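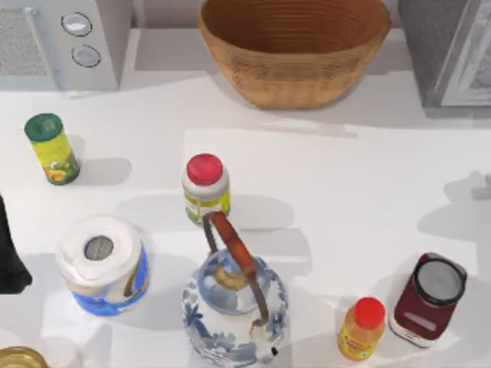
# Drona Counter Cell – simulation package and upkeep

Drona is a single-arm tabletop cell for kitchen pick-and-place work, sold as a physical station and as a matching simulation package. This page covers the package: what it contains, how to set it up, and what to check when it stops agreeing with your hardware. The arm and its controller have their own page.

## What you get

- The Counter base layout, with a white countertop and fixed appliances along the back
- A set of loose items, including a seasoning shaker, a paper towel roll, a teapot, bottles and a jar
- The arm and gripper model, with joint limits matched to the current hardware
- The Okum overhead view, set to match the camera mount on the physical station
- 300 saved starting layouts
- A license for one workstation

The loose items can be moved, swapped or removed. The appliances and the woven basket at the back are fixed in the base layout. You can unlock them in the layout editor, but saved layouts made after that will not load on an unmodified station.

## Setting up

1. Install the package on the workstation that runs your controller software. A second machine on the same network also works, though the first load takes longer.
2. Open the station file and enter the serial number from the plate on the arm base. This loads the correct joint limits.
3. Measure from the arm base to the front edge of your real counter and enter the distance under Station > Base Offset. Measure at both ends of the base plate. If the two readings differ, square up the base before going on.
4. Load the Okum view and compare it with the live camera. The back edge of the counter should line up in both.
5. Run the reach check with the counter cleared. The arm visits 10 points and writes a report.
6. Load a saved layout and run one slow pick.

Leave the speed limit at its default until the first pick has finished in simulation and on the hardware.

## Notes on items

Tall items need the most attention. The teapot has a high arched handle, and a straight-down approach to the lid knob will hit it. Use the side approach in the grasp library, or write your own and save it under a new name – the supplied grasps are overwritten at each update.

The paper towel roll stands on end. Grip it low and keep the closing force down. In simulation the roll is rigid, so a force that looks fine there can crush a real one.

Caps and lids are modeled as part of the item. They do not unscrew. If your task needs a cap to turn, the Mosoti jointed item set is sold separately and loads into the same layouts.

## Lighting and shadows

The default light throws shadows to the right across the counter. If your vision model mistakes shadows for objects, vary the light angle during training and keep the default for testing. Light settings are stored with each layout, so changing one does not change the rest.

Soft shadows use more graphics memory. Switch to hard shadows if the display stutters during a run. Contact results are the same with either setting.

## Routine upkeep

**After any work on the arm:** Repeat the reach check. Keep the old report so you can compare them.

**After moving the camera:** Redo step 4. Small shifts show up first at the back of the counter.

**Every 4,000 simulated picks:** Clear the contact cache from the Tools menu. A full cache slows down loading and can bring back old grasp results.

**Before an update:** Export your own layouts and grasps to a separate folder.

## Common faults

**Items sink into the counter.** The time step is too long. Set it back to default and reload the layout.

**Items jump when the layout loads.** Two of them overlap. Run Find Overlaps and move one clear of the other.

**Gripper closes early.** The finger offset is wrong, usually after a change of fingertips. Enter the new length under Gripper > Fingers.

**Error 68.** The serial number does not match the arm model in the station file. Check the plate and enter the number again.

## Support

Technical questions go to Mwanahawa Gachanja at Wunden. Please attach the station file and your latest reach report. Replacement base plates and camera mounts are ordered through the Wunden parts desk, with the arm serial number on the order.

Page revised 19 September 2019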